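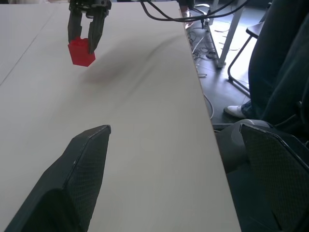

Figura 6. Tablero gris claro de acabado mate.

6. Limpieza y cuidado del tablero

Este apartado se aplica a las mesas Kovetti con tablero laminado. Para los tableros de madera aceitada, consulte el manual de la serie Evari.

6.1 Limpieza diaria

1. Retire los objetos de la superficie levantándolos, sin arrastrarlos.
2. Pase un paño de microfibra humedecido en agua tibia.
3. Seque con un paño limpio. Insista en los cantos y en las juntas.

6.2 Manchas de tinta o grasa

1. Diluya 6 ml de jabón neutro en 300 ml de agua.
2. Aplique la mezcla con una esponja blanda y deje actuar dos minutos.
3. Aclare y seque. Repita si queda cerco.

Nota: en los acabados mate, las marcas de dedos se ven mejor con luz lateral. Revise el tablero junto a una ventana.

PRECAUCIÓN: no use acetona, lejía ni estropajos. El brillo que dejan en el acabado mate es permanente y no lo cubre la garantía.

6.3 Revisión de tornillos

Cada mes de agosto, compruebe los tornillos de las patas con la llave suministrada. No emplee atornillador eléctrico.

Revisión del texto: Lempi Lahtinen, 14/05/2022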